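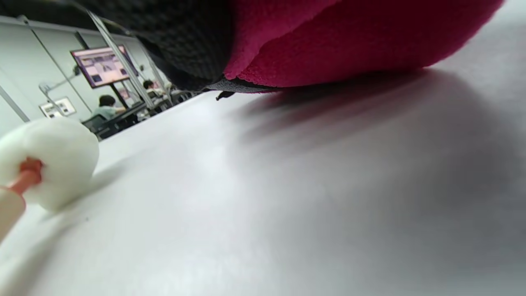
Un mug que l'on utilise tous les jours mérite un vrai nettoyage, et la bonne nouvelle, c'est qu'il n'y a besoin de presque rien pour le réussir ! Ce chapitre du guide Sisilau porte sur l'entretien courant des mugs : le lavage à la brosse, puis l'essuyage au chiffon. Avant de commencer, dégagez une table lisse et posez-y tout le matériel à portée de main, la brosse à tête en mousse blanche d'un côté, le chiffon de l'autre. Les textiles rose vif ont notre préférence, et pas seulement parce qu'ils sont gais : sur un plateau clair, on les repère d'un coup d'œil.

4. Entretien courant des mugs

4.1 Ce qu'il vous faut

- le mug à nettoyer, vide
- une brosse à goupillon ou à tête en mousse, assez longue pour atteindre le fond
- un chiffon doux et propre, réservé à la vaisselle
- une bassine d'eau tiède
- une noisette de liquide vaisselle
- des gants, si vous avez la peau sensible ou si vous enchaînez plusieurs mugs

Remarque : les gants en tissu conviennent très bien à l'essuyage et au polissage. Pour le lavage, prenez des gants de ménage étanches.

4.2 Préparer la brosse

1. Pressez la tête en mousse entre deux doigts. Elle doit reprendre sa forme dès que vous la relâchez.
2. Contrôlez la jonction entre la mousse et le manche. Si la tête tourne dans le vide ou se détache, remplacez la brosse.
3. Trempez la mousse dans l'eau tiède et laissez-la s'imbiber 15 secondes.
4. Essorez-la légèrement, puis déposez la noisette de liquide vaisselle sur le dessus.

Une mousse neuve est souvent un peu raide au premier usage. Pas d'inquiétude, elle s'assouplit très vite - deux ou trois lavages suffisent.

Attention : n'utilisez jamais le côté abrasif d'une éponge sur un mug émaillé ou en plastique. Les rayures retiennent le café et le thé, et il n'existe aucun moyen simple de les faire disparaître.

4.3 Laver l'intérieur

1. Tenez le mug par le corps, d'une main, et inclinez-le vers vous. Cette position dégage l'ouverture et évite de tordre le poignet.
2. Introduisez la brosse jusqu'au fond.
3. Tournez le manche dans un sens, puis dans l'autre, en gardant la mousse bien appuyée au fond.
4. Remontez le long de la paroi en décrivant une spirale.
5. Terminez par le bord, à l'intérieur puis à l'extérieur. C'est là que se logent les traces de lèvres !
6. Rincez à l'eau claire et retournez le mug pour l'égoutter.
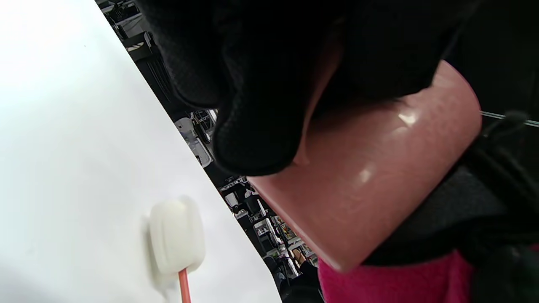 Posez la brosse sur la table dès que vous n'en avez plus besoin, de préférence après l'avoir rincée. Vous libérez ainsi une main pour tourner le mug et contrôler le fond à la lumière. S'il reste un voile brun, préparez une pâte avec une cuillerée de bicarbonate et quelques gouttes d'eau, étalez-la, patientez 30 minutes et reprenez à l'étape 2. Imke Vogler, qui a testé cette méthode pour nous sur ses mugs de bureau les plus culottés, en est revenue ravie (et nous aussi, à voir le résultat).

Remarque : l'eau ne doit pas dépasser 40 degrés pour les mugs en plastique. Au-delà, certains modèles se ternissent.

4.4 Essuyer et lustrer l'extérieur

Voici notre étape préférée. Un chiffon épais et bien moelleux épouse la courbe du mug, boit les gouttes et fait briller la surface en quelques passages.

1. Pliez le chiffon en deux pour obtenir une bonne épaisseur.
2. Saisissez le mug par le dessous ou par le côté, sans serrer.
3. Appliquez le chiffon sur le corps du mug et essuyez du fond vers le bord.
4. Faites pivoter le mug d'un quart de tour et recommencez.
5. Passez ensuite un coin du chiffon dans l'anse, s'il y en a une.
6. Lustrez le fond extérieur par petits cercles.
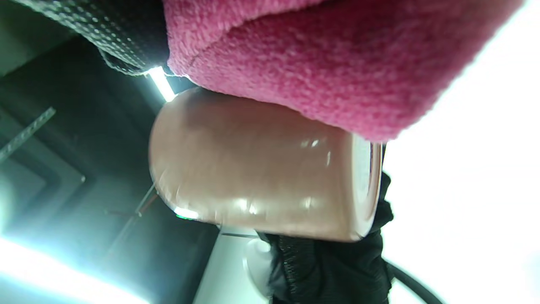
Figure 4-2. Essuyage du corps du mug, maintenu par le dessous.

Soutenez toujours le mug pendant que vous frottez. Un mug qui glisse d'un chiffon humide part vite, et il part rarement du bon côté de la table.

Attention : ne posez pas un mug en céramique encore chaud sur une surface froide. Laissez-le revenir à température ambiante avant de l'essuyer.

4.5 Finir l'intérieur au chiffon

1. Changez de face ou prenez un chiffon sec.
2. Tenez le mug par l'anse, ouverture vers le haut.
3. Poussez le chiffon au fond avec deux doigts, sans le tasser.
4. Tournez le mug plutôt que la main : le mouvement est plus régulier et moins fatigant.
5. Retirez le chiffon et regardez l'intérieur de haut.

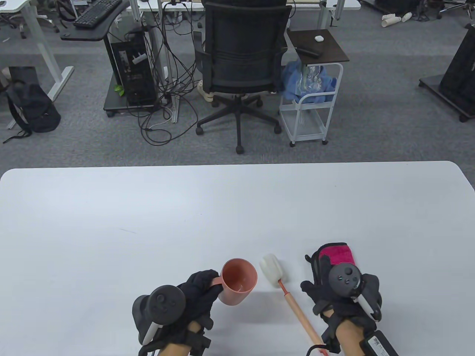
Gardez la brosse à côté du mug jusqu'à ce contrôle, on est toujours content de l'avoir sous la main quand une petite tache a échappé au premier passage. Pour les gauchers, inversez simplement les rôles des deux mains, toutes les étapes restent valables.

4.6 Ranger la brosse et le chiffon

- Suspendez la brosse par sa boucle, tête vers le bas, dans un endroit aéré.
- Étendez le chiffon à plat ou sur une barre. Ne le laissez pas en boule.
- Lavez le chiffon en machine avec le linge de cuisine, sans adoucissant. L'adoucissant réduit beaucoup l'absorption, quel que soit le tissu.
- Remplacez la tête en mousse dès qu'elle s'effrite ou garde une odeur après rinçage.

Si votre brosse n'a pas de boucle, un grand verre fait un très bon support - manche en bas, mousse en haut.

Pour les thermos et les gourdes à col étroit, reportez-vous au chapitre 5.

Texte : Henrik Hinrichs. Relecture : Elfriede Buschmann.
Version du 26 juin 2019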